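Let the slow ones finish

I have been going to the Grundon show every November for longer than I care to work out, and for most of those years I have stood at the same corner of the rope, by the tea tent, to watch the tug of war. It is not a glamorous sport, I'll grant you. Eight people lean backwards and go red in the face, eight others do the same at the far end, and now and then the whole lot of them move the width of a boot. I love it dearly, and I would like to say a word in its defence before the new time limit comes in.

The proposal, for those who missed it, is that a pull which hasn't been settled in three minutes should be stopped and given to whichever side has gained the most ground. I understand why. We had more than 300 people round the rope last year, a good many with small children, and the final between Coremico and the Badawi farm team did go on a bit. The afternoon ran late and the sheaf toss had to be done in poor light, and I felt for the tossers, I really did.

But a long pull is the best thing in the whole day, if you give it a chance! For the first minute or two it is all weight and noise. After that you begin to see who has trained together and who hasn't — the feet going down at the same moment, the anchor sitting low and easy, the coach hardly raising her voice. A light team that can hold its shape has a real hope against a heavy one, and it has that hope only if there is time. Put a clock on it and you hand the cup to the biggest people in the county, year after year.
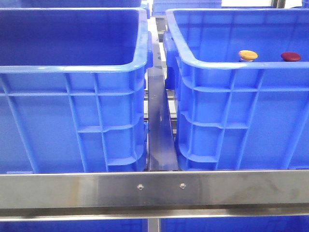 Yurani Chambi sees it quite differently, and wrote to tell me so after I grumbled about all this in the spring. Her feeling is that a tired team is a team that gets hurt, that she has seen hands in a dreadful state after a long final, and that if people want to watch stamina they can go and cheer on the hill race, where at least a runner may stop when she's had enough.

That is a fair point about the hands, and I have been turning it over ever since. My answer would be a longer rest between pulls, 15 minutes at the very least, and fewer teams in the early rounds so that the finalists come to it fresh. I would also let either captain call an end without any shame in it. What I wouldn't do is have a whistle decide a thing that two teams are still busy deciding for themselves. Move the sheaf toss to the morning, and let them pull.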